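Kapitel 6
Vormachen statt Programmieren: Aufgaben von Hand und per Fernsteuerung zeigen

In den vorangegangenen Kapiteln wurde jede Bewegung des Roboters als Folge von Punkten und Befehlen beschrieben. Für das Abfahren einer Schweißnaht reicht das aus. Schwieriger wird es, wenn Blechteile ungeordnet in einer Kiste liegen und jedes Teil etwas anders gegriffen werden muss. In solchen Fällen zeigt ein Mensch dem Roboter die Aufgabe, und aus den aufgezeichneten Vorführungen wird ein Bewegungsmodell berechnet.

6.1 Zwei Wege der Vorführung

Beim Handführen fasst die Bedienperson den Arm selbst an und bewegt ihn durch die Aufgabe. Die Gelenke sind dabei nachgiebig geschaltet, die Winkel werden fortlaufend gespeichert. Das Verfahren ist schnell erlernt, eignet sich aber schlecht für zwei Arme zugleich, und mehrgliedrige Finger lassen sich so kaum führen.

Bei der Fernsteuerung (Teleoperation) bleibt die Person außerhalb des Arbeitsraums. Ihre Hand- und Fingerbewegungen werden erfasst und auf den Roboter übertragen. Weil menschliche Finger andere Längen und Gelenke haben als die künstlichen, ist eine Umrechnung nötig, die im Englischen Retargeting heißt. Fehler in dieser Umrechnung zeigen sich vor allem beim Greifen flacher Teile, die dicht auf der Unterlage liegen.

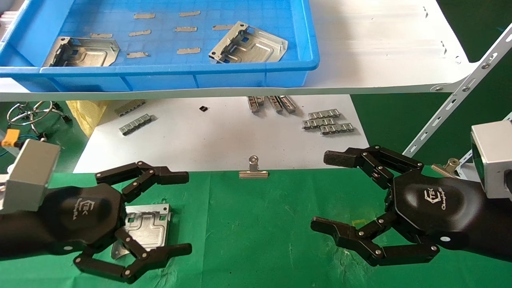
Als durchgehendes Beispiel dient in diesem Kapitel der Arbeitsplatz Clurari, an dem gestanzte Blechhalter zwischen Arbeitsmatte und Kiste umgelegt werden. Nawal Bouzid hat dafür den Ablauf der Vorführungen festgelegt. Der Datensatz umfasst 1376 Vorführungen, von denen 108 wegen abgerutschter Griffe gesondert gekennzeichnet sind. Sie wurden nicht gelöscht, denn an ihnen lässt sich untersuchen, wie die Bedienperson einen misslungenen Griff korrigiert.

6.2 Was aufgezeichnet wird

Zu einer Vorführung gehören die Gelenkwinkel von Armen und Fingern, die Steuerbefehle der Bedienperson und die Kamerabilder. Alle Werte erhalten einen gemeinsamen Zeitstempel. Eine Kamera am Kopf erfasst den Arbeitsplatz als Ganzes, verliert aber den Kontaktpunkt, sobald sich eine Hand davorschiebt. Kameras am Handgelenk bewegen sich mit und behalten die Fingerspitzen im Blick. Dafür ändert sich ihr Hintergrund ständig: Regale, Möbel und Kabel im Raum gelangen mit in die Daten, obwohl sie für die Aufgabe keine Bedeutung haben. 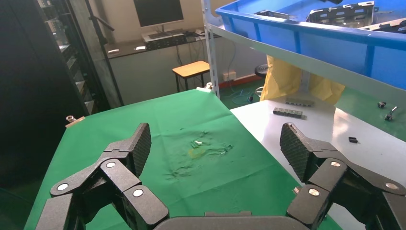
6.3 Lernziele

Nach diesem Kapitel können Sie
– Handführen und Fernsteuerung gegeneinander abgrenzen,
– den Zweck des Retargetings erläutern,
– für eine gegebene Aufgabe geeignete Kamerapositionen auswählen,
– brauchbare und fehlerhafte Vorführungen kennzeichnen.

Vorausgesetzt werden die Koordinatensysteme aus Kapitel 3 und die Grundlagen der Gelenkregelung aus Kapitel 4.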